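My phone case finally gave up in August, and I have been far too fussy about replacing it. You'd think it would be a five-minute job. I've spent longer choosing a case than I spent choosing the phone!

The old one was a clear thing from a stall at Rerkov, and it went yellow in the first month (Greer Gourlay said it looked like an old toenail, and after that I couldn't unsee it). Then a corner split. I carried on with it anyway, because I'm like that, until it started catching on my coat lining every time I got the phone out at the bus stop.

So, what I wanted: something plain, a bit of grip, a raised edge round the camera, and a colour I could spot at the bottom of my bag. I'm done with black. A black phone in a black case in a dark bag is a daft arrangement and I've missed so many of Mum's calls over it. Pale blue kept winning. I did have a wobble over a mustard one in Justgate, but Adeel pulled a face and I put it back.

The other thing is getting the phone in without making a mess of it. I used to push all four corners at once and hope. Mudassar showed me his way, which is to tip the phone, get one long side sitting under the lip, then press along the other side with your thumbs. Camera end first, always. If it's a stiff case, leave it somewhere warm for a bit and it gives more easily. Wipe the back of the phone first too, or you'll trap a crumb in there and it'll drive you mad. And clear a proper space on the table, which I never do. I tend to shove things to one side and get on with it.

I've kept the yellow one in the kitchen drawer, by the way, with the spare keys and the takeaway menus. Don't ask me why. Fouzia wants to know if it would fit her son's phone and I've told her she's welcome to it, toenail and all. Next job is a new charging lead, and I'm already dreading that one.

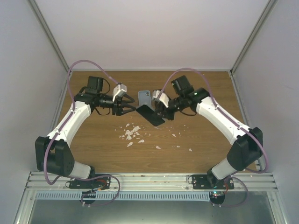
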